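Short Fiction and Memoir Programme, Cetstead
Progress report to the Kinance Fund, second reporting period

1. Position at the end of the period

The programme has two outputs: a course of writing workshops at the Strickland reading rooms, and an anthology of short fiction and memoir drawn partly from the workshops and partly from open submission. The anthology will appear under the Claten imprint.

The workshop course is complete. Selection for the anthology is complete. Copy-editing is in progress and is behind the schedule given in the application. Typesetting has not started, apart from sample pages. Spending is within the grant, with one transfer between budget lines for which we ask the Fund's approval (section 6).

2. Workshops

The course ran on Tuesday evenings for 10 sessions. Each session had the same structure: a short reading, a timed writing exercise, and discussion of drafts circulated in advance. The first half of the course dealt with scene, point of view and the handling of time. The second half dealt with revision, and participants brought the same piece back more than once.

Attendance fell in the middle of the course and recovered when drafts began to be circulated. The tutor's notes put the fall down to the point of view sessions, which relied on set exercises with no link to participants' own work. If the course is repeated, those sessions will use participants' drafts from the start.

The application proposed a separate strand for people who had not written before. This was merged with the main course after the first session. Enrolment was too low to support two groups, and the beginners asked to stay with the others. The set reading was shortened as a result. The feedback forms do not show that experienced writers were dissatisfied with the change, though several asked for longer discussion time.

3. Submissions and selection

The open call closed as planned. All pieces, including those from the workshops, were read without names attached. Each piece had two readers, working separately, who marked it accept, decline or discuss. Where both readers agreed, the mark stood. All others went to a selection meeting.

From this process 32 pieces were accepted. Fiction makes up the larger part. Memoir was stronger than expected, in particular pieces about work and about caring for parents, and the volume will open with one of these. Poetry was outside the terms of the call and was returned unread.

Two points for future calls:

The upper word limit was stated in the call but not on the submission form. A number of pieces arrived over length and had to be returned for cutting before they could be read. The limit has now been added to the form.

Readers asked for a fourth mark, for pieces that were promising but needed structural work. We agree. The discuss mark was being used for two different purposes, and this made the selection meeting longer than it needed to be.
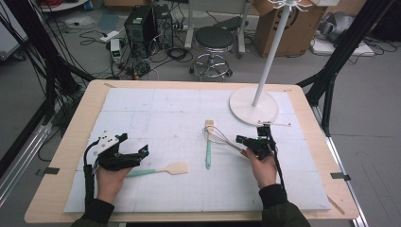 Why is copy-editing behind schedule?

The application allowed for a single editorial pass on each piece. In practice most of the accepted memoir needed a structural edit first, followed by an exchange with the author, and only then a copy-edit. The original estimate was based on fiction by writers who had published before, and most of the contributors have not.

4. Editorial work

Each piece passes through four stages: structural edit where needed, author's revision, copy-edit, and author's approval of the edited text. All structural edits have been sent out. Author's revisions are coming back at a steady rate, with the fiction ahead of the memoir.

A house style sheet has been drawn up. It covers spelling, dialogue punctuation, numbers, dialect and the treatment of real people in memoir. On dialect, the rule is to keep the author's spellings where they are consistent within the piece and to query them where they are not. On real people, authors have been asked to confirm in writing that private individuals are either unidentifiable or have given consent. Three confirmations are outstanding. The pieces concerned will not go to typesetting without them.

Author agreements have been issued for the whole volume. Contributors keep copyright and grant Claten first publication rights in print and electronic form, with a fixed fee on publication. One contributor asked for the electronic rights clause to be explained, and a plain summary has since been added to the front of the agreement for everyone.

5. Production

Sample pages were set in two text sizes. The smaller size gave an acceptable page count but was judged too tight for long paragraphs, and the larger has been adopted. The extra pages will be absorbed by running pieces on with a fixed drop in place of starting each one on a right-hand page.

Two printers have quoted for a paperback with sewn sections. Both quotes hold until the end of December. The choice depends on final extent, and it will be made once all fiction has passed copy-edit.

The cover brief has been written and sent to the designer. It asks for a typographic cover with no photograph, and for a spine legible at shelf distance. A first proof is expected early in the next period.

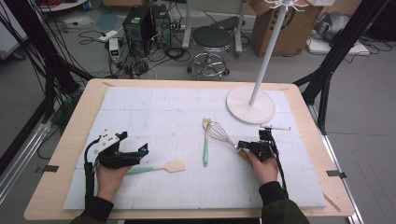 6. Budget

Tutor fees, room hire and workshop printing are closed, with no overspend. Readers' fees are closed. The editorial line is under pressure for the reason given above.

We request approval to move £2,706 from the launch and touring line to the editorial line. The sum covers the additional structural editing and nothing else. The launch at the reading rooms would go ahead as planned. The touring readings would be reduced to those venues that charge no hire fee. No increase in the total grant is requested.

7. Risks

Late author approvals. Contributors have been given a final date, after which the copy-edited text will be taken as approved. This is stated in the agreement.

Printer's quote lapsing. If the extent is not known by the end of December, new quotes will be needed and paper costs may have changed. The fiction is being given priority for this reason.

Outstanding confirmations in memoir. The running order has been arranged so that any of the affected pieces can be removed without renumbering the sections.

8. Work for the next period

Complete copy-editing of fiction, then memoir.
Fix the extent and place the print order.
Approve the cover.
Typeset, and send proofs to contributors.
Confirm the launch date with the Strickland reading rooms.
Collate the workshop feedback forms and submit them with the final report.

The Fund's decision on the transfer in section 6 is needed before the memoir copy-edit can be commissioned.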